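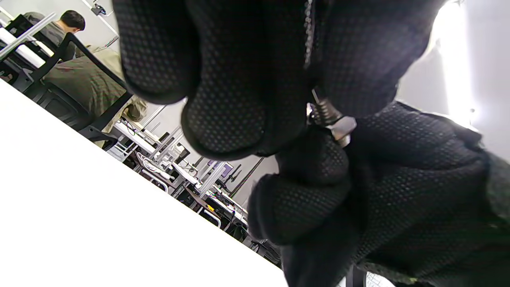

Trinity Calloway insiste en que la voz es de Rumstead, en que el perdón le suena sincero y en que le estamos buscando tres pies al gato. Lo dejo apuntado tal cual porque luego me dice que no recojo las opiniones contrarias.

martes, 25 de julio de 2023
Cuaderno del taller de audio. Asunto: la supuesta canción de la reconciliación.

Para quien llegue de vacaciones: Rumstead y Altden llevan sin hablarse desde la gira que dejaron a medias, y el viernes la página de cotilleos Amini colgó un audio en el que los dos rapean juntos y el primero pide disculpas por lo de la letra del año pasado. Según Amini se grabó este mes en el estudio Modwood, en Lisboa, en una sola noche y con los dos en la misma sala. Según Amini también iba a haber boda en mayo y no la hubo.

Material que tenemos: el archivo que circula, 485 segundos, comprimido a saber cuántas veces. No hay original. Lo pedí por correo y me contestaron con un enlace al mismo archivo.

Primera pasada. Lo que más llama la atención es el zumbido. Debajo de la voz de Rumstead hay un tono fijo a 60 Hz, bastante limpio, con su armónico. En Lisboa la red va a 50. Puede venir de una muestra metida en la base, puede ser un bajo sintetizado muy quieto, así que no lo doy por prueba de nada. Pero el tono desaparece cuando entra Altden y vuelve cuando sale, y una base no hace eso salvo que alguien se lo pida.
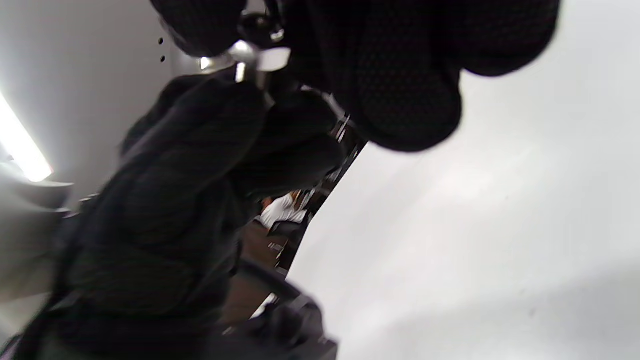 Detalle de guante negro con pieza metálica.

Segunda pasada, las salas. A Rumstead se le oye una cola corta, de cuarto pequeño con cortinas o armario abierto. Altden suena en un sitio grande y con el micro más lejos. Dos acústicas para dos personas que supuestamente se estaban abrazando entre toma y toma. Se puede conseguir en mezcla, claro, y hay productores que lo hacen por gusto. Me cuesta creer que lo hicieran la misma noche en que, según la nota, «todo salió del tirón y sin retoques».

Tampoco me fío del abrazo. El único testimonio es una frase sin firma, y la foto que la acompaña es de una entrega de premios anterior a la pelea. La chaqueta de Altden es la misma que sacó en la portada del segundo disco. Esto lo vio medio internet antes que nosotros.

Probé además a alinear la estrofa de Rumstead con las maquetas viejas que tenemos archivadas. En 2 versos la coincidencia es demasiado buena: misma respiración, mismo chasquido de lengua antes de «hermano». O el hombre respira por partitura o es la misma toma. El resto de la estrofa no lo he localizado, y ahí puede tener razón Trinity y ser material nuevo. También puede ser una voz sintética. Pasé el detector 3 veces con recortes distintos y me dio resultados distintos, con lo que el detector queda fuera del informe, por mucho que la web del fabricante diga otra cosa.

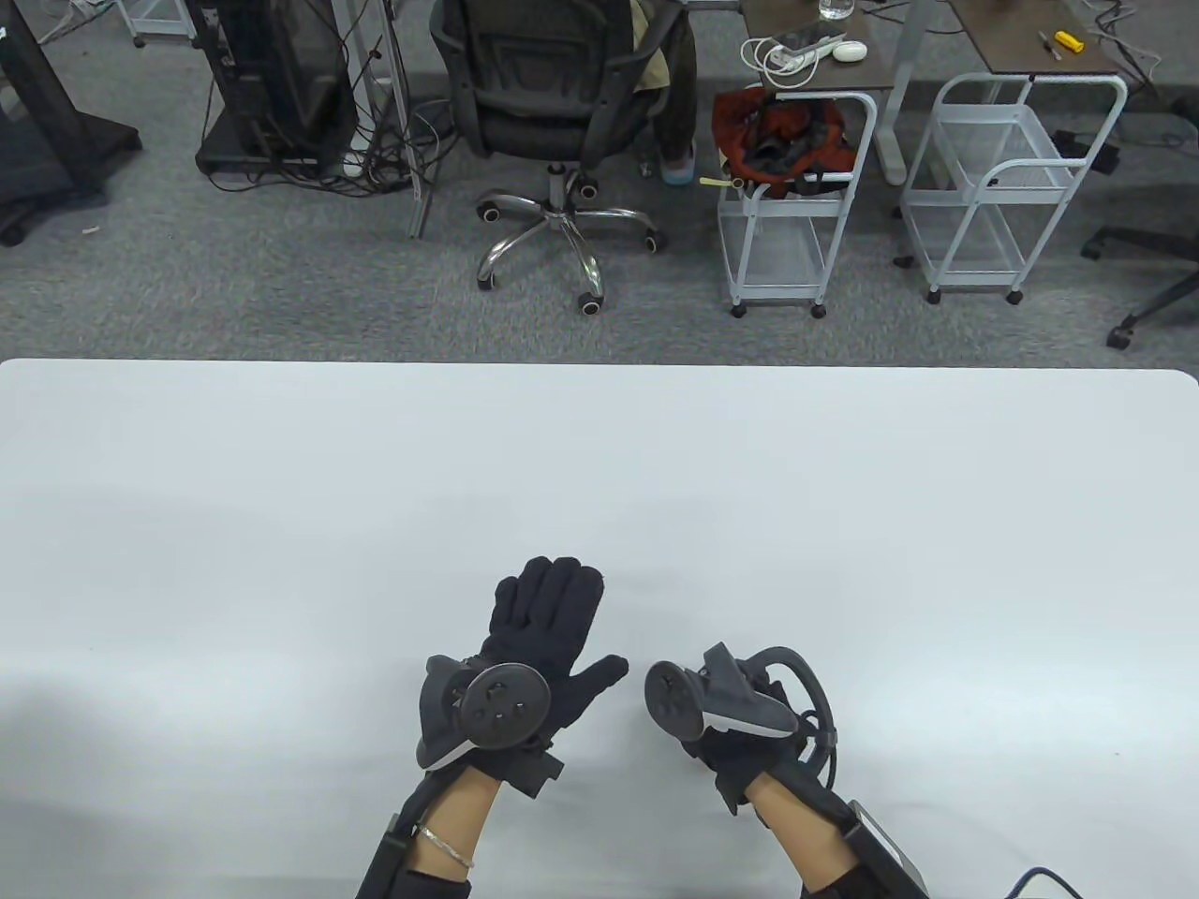
Y qué más da de dónde salga el zumbido, me escriben por el canal del grupo, si el comunicado de Modwood no desmiente nada. No desmiente ni confirma. Dice que el estudio «celebra cualquier gesto de acercamiento entre artistas», frase que vale igual para un disco que para un saludo en un aeropuerto. Modwood estrena tarifas en otoño y le viene bien que su nombre salga al lado de esos dos. No acuso, apunto.

Lo que sí me parece serio es el calendario. El audio aparece justo cuando a Rumstead le quedan entradas por vender y Altden tiene disco terminado. Los perdones públicos de este oficio suelen llegar en semana de promoción, y yo ya he archivado unos cuantos que no duraron hasta el segundo sencillo.

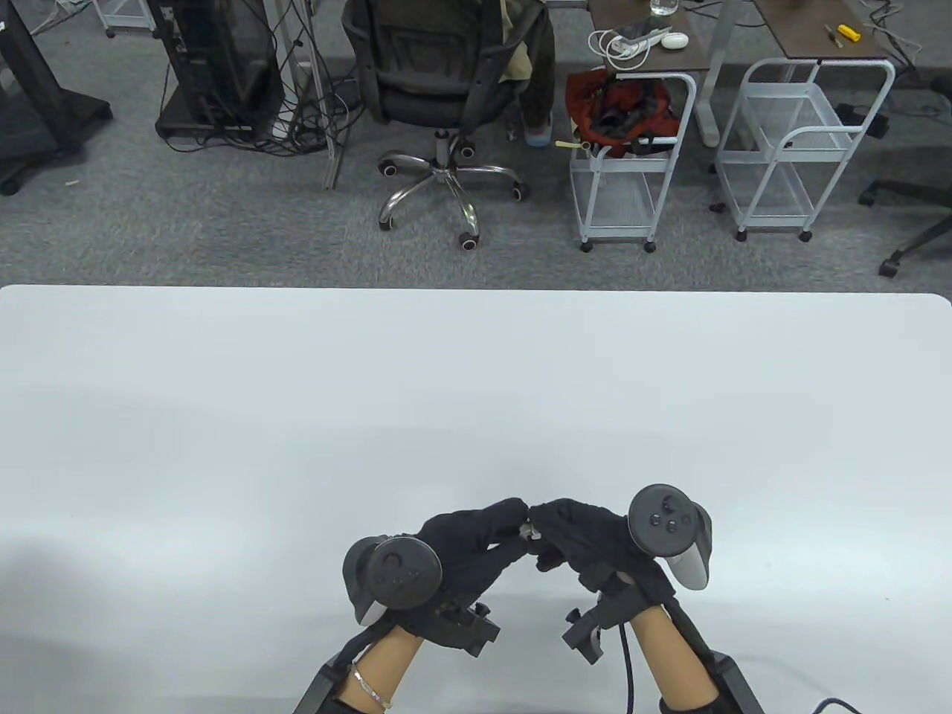

Conclusión provisional sobre la canción: dos grabaciones hechas en sitios distintos, pegadas después, con al menos un fragmento reciclado. Que haya o no reconciliación es otro asunto y no se mide en el espectrograma. A día de hoy los veo como los dos guantes negros de la foto, con las puntas de los dedos casi tocándose sobre la mesa blanca, y de ese «casi» está viviendo Amini toda la semana. Si mañana salen los dos a un escenario, cambio la entrada y le pago el café a Trinity.

Pendiente:
Volver a pedir el archivo sin comprimir, esta vez a Modwood directamente.
Mirar si el tono se cuela también en las maquetas viejas. Si está, la toma reciclada queda bastante clara.
Repetir la comparación de los versos con otros auriculares, los míos tienen el canal izquierdo flojo.
No contestar a Amini por teléfono. La última vez publicaron media frase.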